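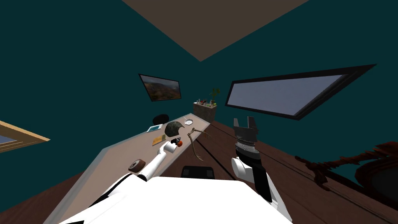
Groster Suspends Tabletop Handling Software After Gripper Fault Found in Simulation

PEDEVCOMBE, 2 July 2018 – Groster has withdrawn release 4 of its Tapia control software for two-armed robots following a fault in the gripper release routine. The fault was found in simulated household trials. No physical robot was running the release and no injuries have been reported.

The trials place a white two-armed robot at a long table holding a small ball, a booklet, a dish and other items. In 1183 simulated runs, the left gripper failed to open on command 397 times. In each failure the controller recorded the object as released and started the next arm movement with the fingers still closed.

Engineers traced the error to a timing check that accepted the open command as proof that the fingers had moved. The corrected routine reads finger position and stops both arms if no movement is recorded within 200 milliseconds.

"The arm should not move on until the position reading agrees with the command," said Ivana Urrutia, head of safety engineering at Groster. "Release 4 did not enforce that."

Customers holding evaluation copies should return to the previous release. A corrected version is planned for November, after review by the test laboratory Cosside.

Media contact: Nahuel Quezada, Groster press office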